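Bench tidying, tape rolls and whether a machine can do it for you yet

Last month's tips page was all about freezer bags, so this one goes back out to the shop. I had a pile of letters about clearing off a workbench, and nearly half of them asked some version of the same thing: when can I get a robot to do this? So I've mixed the two together. Tips first, then robots, then more tips, because that's how my brain works.

**Small stuff gets one clear bin.** I've gone through every kind of divided organizer there is and I always end up back at a see-through bin with straight sides. Tape goes in flat, one roll on top of another, widest at the bottom. If you can see the colour through the side you won't buy a third roll of green (ask me how many I own).

**Fold the end of the tape over.** A finger-width tab, sticky side in, every single time you put the roll down. Giang Ung taught me this when we shared a garage and I still forget one time in three.

**Binder clips live on something.** Loose on the bench they vanish under the nearest sheet of paper. Clip them to the rim of the bin or to a strip of cardboard – anything with an edge will do.

**Cups are not storage.** I know, I know. But a light plastic cup with a few screws in it is going over the minute you reach for the lamp. Use a short, heavy jar.

### So, can a robot do it?

Clearing a table sounds like the easiest chore in the house, and for me it is. I grab four things at once, tuck the tape under my arm and wipe with my sleeve. For a machine every one of those things is its own little problem. A roll of tape lying flat gives you a low edge to get hold of. A binder clip is tiny and slippery. And a clear cup is a real stinker, since it can be hard for a camera to pick out and it'll squash if you squeeze too hard. Two arms meeting over one cup is a lot of effort for something my nephew does with his mouth full, but I do find it fascinating!
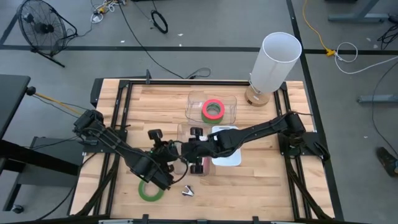
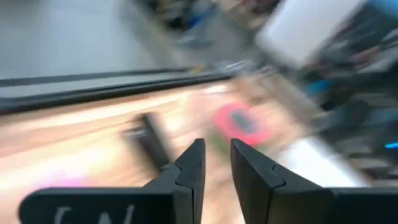 **Could I buy one today that would clear my bench while I'm at work?**
I wouldn't plan on it. There are machines that do one narrow job well, like vacuuming a floor, but a general tidier that copes with whatever you left out is still something people are working on, and I'd want to see it manage a messy bench unattended before I spent a cent.

Harvey Gauthier wrote in to disagree with me. He works in a small packing shop and says their arm has been putting the same part in the same box for 14 months without much fuss. Fair enough, Harvey! But that's the same part, in the same spot, in the same box. My bench has never looked the same two days running, and I doubt yours has either. He also mentioned they paid $1,895 for the gripper alone, and I had to go and sit down.

Where I'd put my money instead, if you want less work right now:

- A second bin, same size as the first, for things that belong in another room. Empty it on the way in for supper.
- A tray for whatever you're using today. When you're done, the whole tray moves and the bench is clear.
- Hooks for extension cords, up off the floor. Coil them loosely and tie them with a scrap of cloth.
- A lamp with a good steady base, kept at a back corner where your elbow doesn't go.

Funny thing is, most of that would help a robot too. Fewer things out, everything in its usual spot, no cords to catch on. If you ever do get one of these gadgets you'll have done half its job already.

Juniper Montoya asks how to get old tape gum off a wooden top. Warm it with a hair dryer on low, lift what you can with a plastic scraper (an old bank card is fine), then rub the rest with a dab of cooking oil on a rag. Leave it 13 minutes or so if it's stubborn, wipe, and wash with a bit of dish soap. Try it on a corner first if your top is unfinished, as the oil can leave a darker patch.

Next month is paint cans. Send me your worst lids.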